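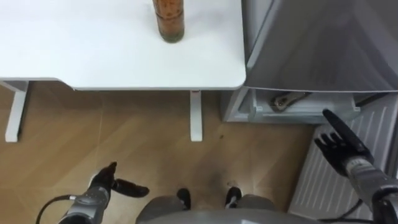
3 min read

Well, the lake snails have gone and done something interesting, and I've been dying to tell you all since the results came back in June. Regular readers will remember me going on (and on) about the little striped snails in Lomatach, the long thin lake up behind Clornow where I did my fieldwork as a student. They come in two sorts - thick shells in the shallows, where the crabs are, and thin shells further down, where there aren't any. Everyone who has worked there has had a pet idea about how that came about, me included. Mine was wrong!

Dagmar Hrnčiar and her group at the Trusdale field station have now read the DNA of nearly 3,000 snails, collected from 21 spots along the shore and out in the deep water. I'd always assumed that the lake was settled once, by one lot of snails, and that they slowly split up as some moved down and some stayed put. It made a nice tidy talk and I gave it more times than I care to admit. The new family tree says the thin-shelled form turned up 3 separate times, in different arms of the lake, each time from the thick-shelled snails living just above it.

So the deep snails at the north end are closer cousins to their chunky neighbours than they are to the deep snails at the south end, even though I'd defy you to tell the two deep ones apart in your hand. I certainly couldn't, and I spent two summers trying.

What really got me was the bit about the genes. In two of the arms the change in shell thickness seems to come down to the same stretch of DNA, and the thin version of it is already there in the shallows, carried by a few snails at a low level. That means the snails going deeper didn't have to wait for a new mutation to come along. The third arm, the one below the Quintero stream, has done it with something else altogether, and the group hasn't pinned down what yet. Dagmar told me she thought at first that somebody had mixed up the tubes, so they went back and sampled that arm again. Same answer.
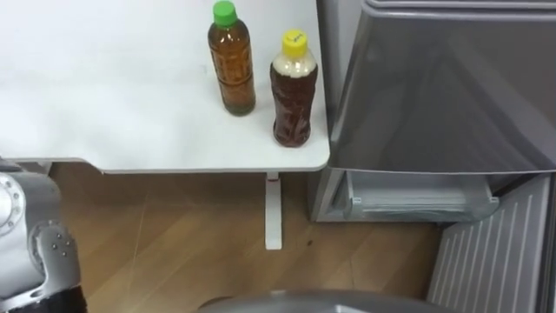 There's a breeding side to it as well. They crossed thick and thin snails in tanks and raised the young with no crabs anywhere near them, and the shells still came out different. I was pleased about that, as there was a long-running grumble that the thick ones were only thick from being frightened by crab smell (lots of snails do toughen up that way, so it was a fair grumble). A bit of that does go on here, but it only explains a small part of the gap.

Now for the arguing. Are these separate species or not? The two forms will mate happily enough in a tank, but out in the lake they hardly seem to meet, and only 90 of the snails sampled looked like mixtures. I'd still call it one species, for now. Dagmar wouldn't, and she has the data, so make of that what you like.

The paper is still out with reviewers and I'll put up a link when I have one. Next on the list is the crabs, which have been ignored for years, poor things - the group wants to know if their claws differ from one arm to the next.

Contact | Copyright, all rights reserved | Back to top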